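How to change the water in a small goldfish tank without upsetting everybody

I put this off for ages when I first had fish. I thought a water change meant emptying the whole thing, scrubbing it till it squeaked and starting again, and I did exactly that the first few times, poor things. My neighbour Jurgita Ramanauskas, who has kept goldfish since she was at school, watched me do it once and had to go and stand in the garden. So what follows is mostly her method, with a few bits I've picked up since.

What you need

A bucket that has never had soap or bleach in it (write FISH on the side in marker pen, or someone will wash the car with it). A length of clear hose or one of those gravel cleaners with a wide tube on the end. Tap water conditioner. A thermometer. An old towel, and then another old towel. That's your lot!

My tank holds 235 litres, which sounds enormous until you see how big goldfish get. If yours is smaller you'll want to do this more often, because the muck builds up faster in less water.

Before you start

Switch off the heater if you've got one, and the filter too. I forgot the filter once and it sucked air and made a noise like a coffee machine for ten minutes before I worked out what it was. Then wash your hands and arms, rinse them really well, and take off any hand cream you've absent-mindedly put on that morning.

Fill your bucket with fresh tap water and let it come to the same temperature as the tank. I mix from the hot and cold taps and check with the thermometer, though if your hot water comes from an old copper tank it's safer to use cold and let it stand indoors. Add the conditioner now, going by whatever it says on the bottle. They're all different strengths, so don't go by memory if you've switched brands.

Taking the old water out

Put one end of the hose in the tank and the other in an empty bucket on the floor. The bucket has to be lower than the tank or nothing will happen. To get it going, I sink the whole hose in the tank until the bubbles stop, put my thumb over one end and bring that end down to the bucket. Thumb off, and away it goes. Please don't suck on it. I have, and it tastes how you'd imagine.

Push the wide end into the gravel, wait for the brown stuff to swirl up, then lift and move along. Do half the gravel this time and the other half next time. Keep an eye on nosy fish — mine come straight over for a look — and pinch the hose if one gets too close.

Stop when you've taken out a quarter of the water. It will feel like you haven't done enough. Leave it! The good bacteria mostly live in the filter and on the gravel, and they'd like to be left in peace.

The filter sponge

Only do this if the flow has gone feeble. Squeeze the sponge out in the bucket of old tank water, never under the tap. The chlorine will kill off the very stuff you're trying to keep, and then you're back to a cloudy tank and a lot of worrying. It'll still look grubby when you've finished, and grubby is fine.

Putting the new water in

Slowly. I use a jug and pour it over the back of my hand so it doesn't dig a crater in the gravel. If you've got plants, pour over the leaves. Jurgita stands a saucer on the bottom and pours onto that, which is neater, but I always end up fishing about for the saucer afterwards with my sleeve rolled up to the shoulder.

Check the temperature again, top up to where you started, then filter on, heater on, lid on. Wipe the drips off the plug before you touch it, and leave a loop hanging in the cable so any stray water runs down and drips off the bottom of it before it gets to the socket.

How often

I do mine every 2 weeks. When it was newly set up I did it far more often and tested the water in between with one of those drop kits. If the fish are gasping at the top or just hanging about looking glum, test first and change some water straight away, whatever the calendar says.

And the old water? It goes on the tomatoes. They love it, and by August I can't give them away fast enough.

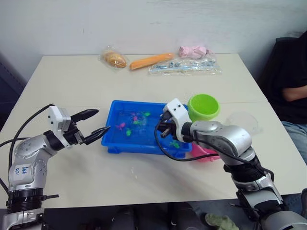

One more thing on buckets, as I've been asked: keep two if you've got the cupboard space, one for dirty water and one for clean. I managed with a single bucket for years and it only meant a lot of rinsing and more trips to the sink.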